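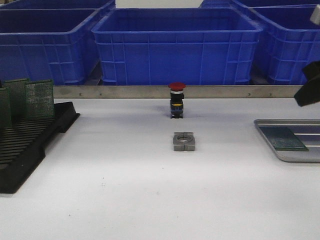

Tips for teaching the arm by remote control

Clear the table first! I leave out only the parts for the task, and for switch-and-nut practice I start the nut flat with its hole up, so the fingers get a clean grab at the sides. Go slower than feels natural (my first 6 demos were all jerks and overshoots). Pause before you close the gripper, then lift straight up. If you fumble, toss that run and start over. Geum-ok Hyun taught me to wipe the tabletop every 2 sessions, and I still do. And rest your wrist between runs, please!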